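Chapter 4

Collecting Demonstrations by Hand

In this chapter
4.1 Why people hold the gripper
4.2 What makes an episode
4.3 Planning for variety
4.4 The person doing the work
4.5 Checking as you go
4.6 A wiping task from start to finish
Exercises and further reading

Chapter 3 ended with a policy that could be trained in an afternoon and a data set that somebody else had already cleaned. Most readers will never be in that position again. In working labs the training code is often the part that is borrowed and the data is the part that has to be made, and making it takes weeks. This chapter is about those weeks.

We assume you know what a demonstration is and how a policy is fitted to a set of them. If you skipped Chapter 2, go back and read sections 2.1 to 2.3 before you continue. The notation is the same.

4.1 Why people hold the gripper

There are three common ways to get a demonstration of a manipulation task. You can drive the robot from a distance with some kind of controller. You can take hold of the arm and push it through the motion. Or you can leave the robot out of it, give a person a gripper of the same shape, and record what the gripper does.

The first two give you joint angles directly. They are also slow. At Clullelden, where much of the material for this chapter was gathered, a trained operator driving an arm remotely needed several tries to fold one towel, and the arm had to be booked, warmed up and watched by a second person the whole time. With a hand-held gripper the same operator folded towels at close to her normal pace, and she could do it in a kitchen.

The price is that you no longer know where the robot's joints would have been. What you have is the path of the gripper through space, the opening of the jaws, and whatever the cameras saw. To recover the path you need some way of tracking the tool. Printed square markers are cheap and easy to check by eye, and we use them through most of this book. Section 5.2 deals with tracking from the camera image alone.

A path that a person can follow is not always one that an arm can follow. People lean. They step sideways, twist at the waist and reach around things. Before you collect anything, work out the reach of the arm that will run the policy and mark it on the floor or the table with tape. Operators forget the tape within a few minutes, so the check has to be repeated in software afterwards. Code for this is in Appendix B.

4.2 What makes an episode

An episode is one attempt at one task, with a start and an end. That sounds simple and causes more arguments than anything else in a collection project.

Take wiping. Does the episode start when the cloth is picked up, or when it first touches the surface? Does it end when the surface is clean, when the cloth is lifted, or when the cloth is put back? If two operators answer differently, the policy will learn both answers, and at run time it may hover over a clean surface waiting for something to happen.

Write the start and end conditions down before the first session. Use words that an operator can check without asking you. "Jaws open, cloth lying on the table, tool still" is a good start condition. "Ready to begin" is a poor one.

Decide as well what to do with failures. A dropped cloth that is picked up again is worth keeping, and we label it as a recovery. A dropped cloth that the operator picks up with her fingers is not worth keeping, as the robot has no fingers to do it with. In the first Cireck set, 419 episodes were recorded and labelled by two people working separately. Most of their disagreements were about recoveries. The labelling sheet was rewritten after that and the new version is printed at the back of this chapter.

4.3 Planning for variety

Beginners tend to collect the same episode over and over. It feels productive, because each one goes faster than the last. The trained policy then works very well on one table, with one cloth, at one time of day.

A small plan helps. List the things that will change when the robot is used for real, such as the object, the cloth, the height of the surface, the lighting and the clutter nearby. Choose a few values for each. Then spread your episodes across the combinations, and shuffle the order so that the operator's practice does not line up with one of them. If all the episodes with dark objects are recorded last, by an operator who has become quick, the policy may connect dark objects with quick motion.

You can't cover every combination. For a single wiping task we suggest 300 episodes as a first goal, with no more than 100 of them on any one object. Train on that, look at where the policy fails, and collect again in those places. A second, smaller round aimed at real failures is usually worth more than a large first one.

Leave the room as it is. Students often clear the benches before a session, and we did the same for a long time. Ji-hoon Myung compared two policies for a paper at Prusell, one trained in a tidied room and one in the same room during an ordinary working day. The first lost track of the task when somebody left a chair in view. Boxes, shoes, cleaning gear and people walking past are all part of what the policy will meet later on.

4.4 The person doing the work

A hand-held gripper is tiring. The weight sits out in front of the body, and if the tool is held with both hands the shoulders do most of the carrying. Operators who are tired lower their elbows, shorten their strokes and start to rest the tool on the table. All of this ends up in the data.

Keep sessions short and put the breaks in the schedule. Our own rule came from Marijke Jacobs, who ran the operators at Kołodziej and had done most of the jobs herself. She had people stop before they wanted to, and she kept a note of the session number with every episode so that a slump late in the day could be found later.

Operators should know what the data is for. Tell them what is recorded, who will see it and how long it is kept. A camera worn on the head records whatever the wearer looks at, including other people, screens and mail left on a desk. Anyone who works in the room needs to be told, and needs a real chance to say no. Consent forms are covered in Chapter 9, and you should read that chapter before your first session even though it comes much later in the book.

Train new operators with the recorder off. Let them learn how the jaws close, how much cloth will fit between them and how hard they can press before the tool slips. Then turn the recorder on and throw away the first few episodes anyway.

4.5 Checking as you go

Data that is checked at the end of the week is often data that has to be collected twice. The checks below take very little time and should be done at the start of every session and again after each break.

Are the markers clean, flat and firmly fixed?
Can at least one marker face be seen in every position the task calls for?
Does the cable have enough slack for the longest reach?
Do the clocks on the tool and the camera agree?
Does the recorded jaw opening match the real one when fully open and fully closed?

The second item deserves care. Hands, sleeves and the object itself can all hide a marker. Shiny surfaces bring a different problem, in that bright patches can wash out part of the image. Have the operator go slowly through the whole motion once, then play it back and look for gaps. Short gaps can be filled in. Long ones can't, and the episode should be dropped.

Keep a written log beside the tool. Paper is fine. Ljubica Kos kept hers in a school exercise book, and when a marker was found to have been glued on slightly crooked it was the book, and not the database, that told us which sessions were affected.

4.6 A wiping task from start to finish

The rest of the chapter follows one task through all of these steps. The task is to wipe a curved, glossy object with a cloth held in the jaws. We chose it because it looks easy and has several things in it that are hard for a learning system. The cloth changes shape all the time. Contact has to be kept up as the surface turns away. The force matters, and nothing on our tool measures force, so it has to be worked out from how the cloth and jaws behave.

Pankaj Solanki wrote the first task sheet, and Ha-neul Tak recorded the first sessions with it. The sheet asked for one steady stroke from the near side to the far side. On a flat tray this was easy to follow. On a rounded object the operator had to turn the tool as she went, and the sheet said nothing about that. Some strokes were made by turning the wrists and others by walking around the table, and the two kinds of path look very different once they are plotted.

We will look at both kinds of path in 4.6.2 and then at how the sheet was changed. Before that, 4.6.1 sets out how the tool is held during contact, with one hand on the base and the other on the handle and the cloth bunched in the jaws.

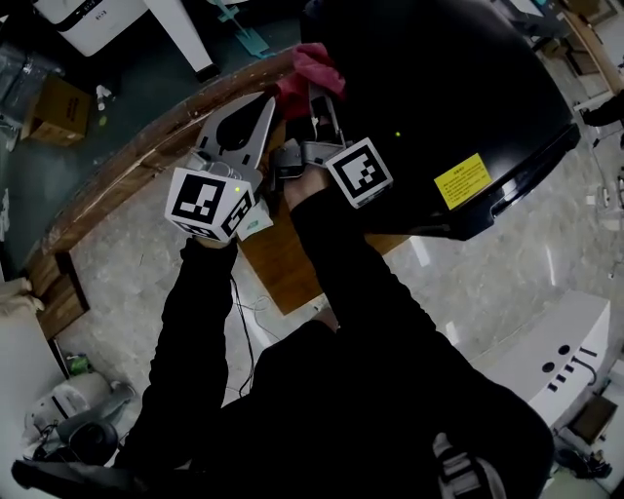
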